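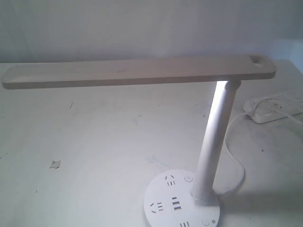

Study Desk Lamps — Henum Reading Rooms

Gallery introduction

The Henum Reading Rooms are open to all registered readers from Monday through Saturday. Over the past year, the individual study desks on the second floor have been refitted with new lamps, replacing the ceiling-mounted fixtures that had served the rooms for 15 years. The page is maintained by the Office of Reader Services and presents the lamp now in use, together with notes on its parts and on the care of the desks.

The selection was made by Merja Ruotsalainen, Head of Reader Services, and Valentin Boyer of the Building Office, following a trial in the Delaunay Room. Readers who took part in the trial returned 300 comment cards. Most asked for two things: light that falls on the page without reaching the neighboring desk, and a place to plug in a device without reaching under the table.

The lamp

A long, flat light head extends to one side of a slender white post, leaving a clear space above the tabletop for an open book or a set of papers. The post leans slightly as it rises from a round white base.

The light head

The panel has a matte finish in a light grayish beige, with gently rounded ends. An oval opening passes through it just beyond the post. The light comes from the underside and is directed downward. Readers are asked not to hang bags, coats or headphones from the head.

The base

The base is a wide, flat disc, and power openings are set into its top surface. Cups and water bottles should be kept on the far side of the desk at all times. Drinks without a lid are not permitted anywhere on the second floor.

The desks

The tabletops are pale white, and the walls behind them have been kept plain. Jana Schwerdtfeger, who prepared the color plan for the floor, recommended light surfaces throughout so that the lamps could be used at a lower setting in the evening. Markers and ink pads should be used only in the project room on the first floor.

Care and cleaning

Lamps and desks are cleaned each morning before the rooms open. A dry cloth is used on the lamp and a damp one on the tabletop. Readers who notice a mark or a scratch are asked to leave it as it is and report the desk number at the service counter.

Using a desk

Desks may be reserved for up to four hours. A reservation is released if the desk has not been taken up within 15 minutes. Please switch off the lamp when leaving, even for a short break — the next reader may prefer to work by daylight. Lamps are not to be moved from one desk to another.

Also in this series

Seating in the Delaunay Room
Card catalog cabinets, Wavanthorpe Annex
Map tables and plan chests

Acknowledgments

The Office of Reader Services thanks Colette Vidal and Monique Gaillard for their work on the refitting of the second floor. Requests to reproduce material from the gallery should be made in writing to the Building Office. Printed copies of the desk guidelines are available at the service counter in standard and large type.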